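Messages by Date | Messages by Thread | Previous | Next | Reply

Subject: Re: [members] Open day at Trakano
From: Lesia Hutsuliak
Date: 2025-01-26

Alby Stubbs wrote:
> Sorry I missed the visit, my back was having none of it. Was it
> worth the drive? And did you see the two-armed setup
> Ya-wen keeps going on about?

Oh Alby, we missed you, and yes, it was worth every one of those 115 miles! Eleven of us went in the end, and Pei-shan Chung met us at the door with coffee and walked us through the whole place without once hurrying anybody along (and you know how we dawdle).

A few notes, in the order I remember them:

1. The talk. Chin-lung Tam explained how the arms are taught a task by hand, over and over. He told us one job had needed 800 tries – I would have quit by lunch!

2. The two-armed table. They had it set up with a bouquet of artificial flowers in bright orange paper, tied with a cream ribbon, and an arm on either side. I stood there far too long admiring the little green lights on the grippers.
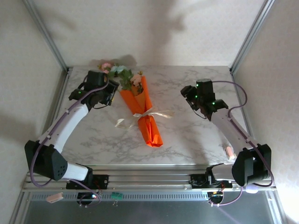
3. Questions. Ya-wen Tang asked most of them, bless her, and Pei-shan says we are welcome back in August, so please rest that back and come along with us.

Warmly,
Lesia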